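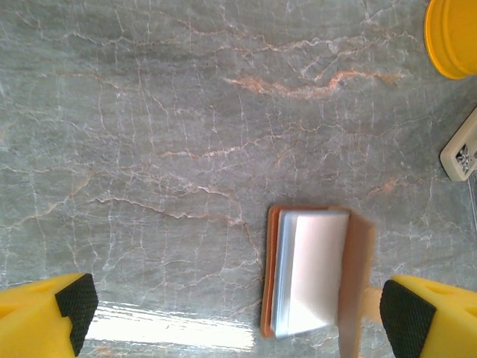

Wrist view over the marble counter, fingers open on either side of a small book.

Stasolier Counter Set
Data card and README, version 6

Summary

Stasolier is a set of short gripper recordings made on a home counter. It is meant for training policies that handle thin, flat, foldable items: small books, notebooks, card holders and single cards. These are awkward for a two-finger gripper. They lie low on the surface, they open when pushed, and the useful edge is often only a few millimetres high.

The set holds 141 episodes. Most are under a minute long. It was put together for the Hedari grasping work and is shared with anyone at Azevedo who needs it.

What is in an episode

Each episode folder has the wrist video, the finger opening at every time step, the wrist pose and a text file with one line of instruction. Instructions are written in plain words, for example "pick up the notebook by its spine" or "take the card out of the sleeve". A label file gives the outcome as done, partly done or failed. Failed episodes are kept in the main folder with the others — please filter on the label, not on the file name.

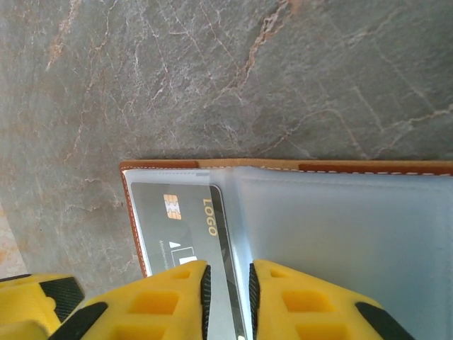

Eduardo Veloso

Card handling

The card episodes are the hardest part of the set and the part most people ask for. The view above has an open brown leather card holder with two plastic sleeves side by side, a dark card in the left one and a frosted sleeve on the right. From the wrist, the lower end of a card is often hidden between the fingers, so the policy has to rely on what it saw earlier in the approach. Episodes of this type are tagged "sleeve". Use at least 16 past time steps if your model can take them.

Clear and frosted plastic are tagged separately. A model trained on one did poorly on the other in our tests.

Known problems

Glare. The stone is polished and some views have a bright patch near the fingers. We left these in. Depth estimates over the patch should not be trusted.

Veins. The white and orange lines in the marble can be mistaken for the edges of objects. Edge-based segmentation gives false hits, mostly when the gripper is high.

Other items. Things at the side of the counter were not always cleared and are not labelled.

One surface. Everything was recorded on stone. Do not expect results to carry over to cloth or bare wood without more data.

Splits

The split is by object, so no item appears in both training and test. Earlier versions split by episode and gave scores that were too high. Results from version 5 and before should not be compared with newer ones.

Adding episodes

Record with the Prilum tool and keep its default settings. Start with the fingers open and the object in view. Stop once the object is released, or after 1000 time steps if the attempt is going nowhere. Write the instruction before recording — afterwards people tend to describe what happened instead of what was asked.

Use expired or blank cards only. Check the video for readable names and numbers before uploading, and leave the episode out if there are any.

Last changed 07/07/2026. The next version is planned for August and will add cloth-covered surfaces.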